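料箱拣选工作站的设备选型与采购预算
课程项目中期报告(第二版)

组员:Ojārs Ots、Murali Unnithan
提交日期:2023年8月2日

摘要

本报告讨论一套料箱拣选工作站的设备配置与采购计划。机械臂本体由实验室提供,不计入本项目经费。项目经费用于末端执行器、管线固定件、料箱与夹具、工作台改造以及备件,总额上限为2422欧元。报告给出需求分析、候选方案比较、分项预算的编制方法、采购时序和风险,并列出下一阶段需要确认的事项。控制算法与抓取检测不在本报告范围内,由后续报告说明。

1 项目背景

项目代号Druton,目标是在单臂工作站上完成混杂物品的料箱拣选,物品由不同材质、不同刚度的日用小件组成。上一届小组完成了单一刚性工件的抓取,但其末端执行器为专用夹爪,开合行程固定,对软包装和细小物品不适用。其工作台上没有料箱定位结构,每次移动料箱后需重新标定坐标系,占用了较多机时。

本届在该平台上继续,不更换本体和控制柜。采购的重点因此落在末端和外围。第一版报告将大部分经费分配给末端执行器,指导教师指出外围部分预留不足,本版据此重新分配。

2 需求分析

2.1 物品特征

试验物品分为五类:刚性圆柱件、环形件、软质橡胶件、铝箔类软包装、带线缆的小型件。其中软包装表面反光且易变形,带线缆的物品可能与相邻物品缠绕,这两类对末端执行器的要求最高。刚性圆柱件对夹持力无特殊要求,但在箱底可能滚动,靠近箱壁时接近角度受限。

2.2 末端执行器要求

(1)有效行程应覆盖最大物品的最小截面;
(2)指尖可更换,更换时不拆卸本体法兰;
(3)夹持力可由程序设定,并能读回指间距离;
(4)供电与通信使用现有接口,不增加独立控制柜;
(5)外形尺寸允许末端进入料箱四角。

第(5)项在第一版中没有列出。测量料箱内壁斜度之后发现,部分候选产品的外壳会先于指尖接触箱壁,因此本版将其列为硬性要求,不满足者直接排除。

2.3 外围要求

料箱需可重复定位,并能在不使用工具的情况下取下。管线需在整个工作空间内不进入箱内,也不在腕部形成过度弯折。台面需有固定标记,供料箱和垫板复位使用。外围部件优先选用通用件,避免单一供应商缺货时停工。

3 候选方案

3.1 末端执行器

共收到三家供应商的报价。

Hitisel提供双指电动夹爪,指尖为模块化设计,随附两组备用指尖。其通信协议与现有控制器兼容,外壳较窄,满足第(5)项要求。缺点是交货期长,且报价不含转接法兰。

Gowda提供三指自适应夹爪,对不规则物品的包络性较好,但外壳直径偏大,在靠近箱角的位置与箱壁干涉,不满足第(5)项要求。该方案若改用更大的料箱则可行,但更换料箱会增加台面改造费用,并超出现有安全围栏内的可用空间。

Datgate提供真空吸盘套件,价格最低,对平整表面效果好。铝箔包装表面褶皱较多,供应商给出的技术资料未覆盖此类表面。另需气源和管路,本实验室的气源接口距工作站较远,铺设费用由项目承担。

经比较,建议采用Hitisel方案。Datgate套件列为备选,仅在夹爪对软包装的抓取成功率低于指标时再行申请。

3.2 料箱与固定方式

料箱固定比较了两种做法。第一种是定制定位框,以螺栓固定在台面上,重复精度高,但加工周期约4周,且修改位置需重新打孔。第二种是弹簧夹配合台面标记,成本低,可随时调整,重复精度取决于操作人员。

考虑到本阶段料箱位置尚未最终确定,现采用第二种做法,定位框推迟到布局冻结后再加工。目前垫板的角点以蓝色胶带标出,夹具为橙色手柄的弹簧夹。
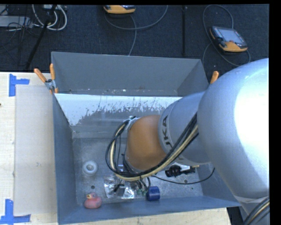 弹簧夹单价低,按备用量计入耗材,不单独列项。定位框费用仍保留在预算中,不挪作他用,否则布局冻结后将没有经费完成加工。

3.3 管线管理

腕部管线目前以线束形式外挂。计划采购带可调支架的固定件和耐弯折护套,支架数量以覆盖腕部和前臂为准。护套内径按现有线束加夹爪线缆的总截面选取,并留出后续增加一根传感器线缆的余量。管线长度在夹爪到货后实测,此前不裁切。

4 预算编制

预算分为五项:末端执行器及转接法兰;管线固定件与护套;料箱、垫板与定位框;耗材与备件;运输及不可预见费。

编制原则如下。各项以书面报价为准,无书面报价的按同类产品的较高价格计入。报价均按含税价比较,外币报价按询价当日汇率折算后固定,不再随汇率调整。备用指尖属于磨损件,计入耗材与备件,不计入末端执行器,以便后续项目单独补充。试验物品由组员自备,不列入采购。不可预见费单独保留,动用时须由两名组员共同签字,并报指导教师备案。

末端执行器为金额最大的一项,采用一次性付款。其余各项按需分批下单。若末端执行器最终成交价高于报价,差额先由不可预见费承担,仍不足时推迟购买定位框,改用弹簧夹完成本学期全部试验。

5 采购时序

第一批为末端执行器和转接法兰。法兰图纸须在下单前由实验室技术人员核对,核对内容为孔位、定位销和最大负载下的伸出长度。第二批为管线固定件与护套,在夹爪到货并确认线缆出口方向后下单。第三批为定位框,在布局冻结后送加工。耗材随第一批一并采购。

夹爪计划于10月到货。到货前使用现有末端进行轨迹和节拍试验,料箱、垫板和物品组合保持不变,以便更换末端后直接对比。Murali Unnithan负责询价、下单和到货验收,Ojārs Ots负责法兰核对、安装和管线布置。

6 风险

交货延误。夹爪延误将直接压缩抓取试验时间。应对措施是向供应商索取外形模型,提前完成干涉检查和程序框架。

负载裕量不足。夹爪、法兰与护套的总质量应在本体允许范围内,本体裕量充足,但重心偏移会影响负载参数设定,安装后需重新辨识。

料箱位移。弹簧夹在受到侧向碰撞时可能松动。试验开始前和每组试验结束后各检查一次标记对齐情况,偏差超限的数据作废。

线缆缠绕。箱内带线物品可能钩挂外挂管线。在护套安装完成之前,此类物品的试验限速运行,由一名组员手持示教器值守。

7 待确认事项

转接法兰由供应商提供还是校内加工,取决于校内机加工排期,尚未答复。Hitisel报价的有效期需书面延长。备用指尖的硬度有两种可选,目前倾向于较软的一种,待取得样品后决定。Datgate备选方案的气路铺设费用仅有口头估价,按第4节的原则暂以较高价格登记。

附录A为三家供应商的报价单,附录B为法兰草图,附录C为料箱内壁尺寸测量记录。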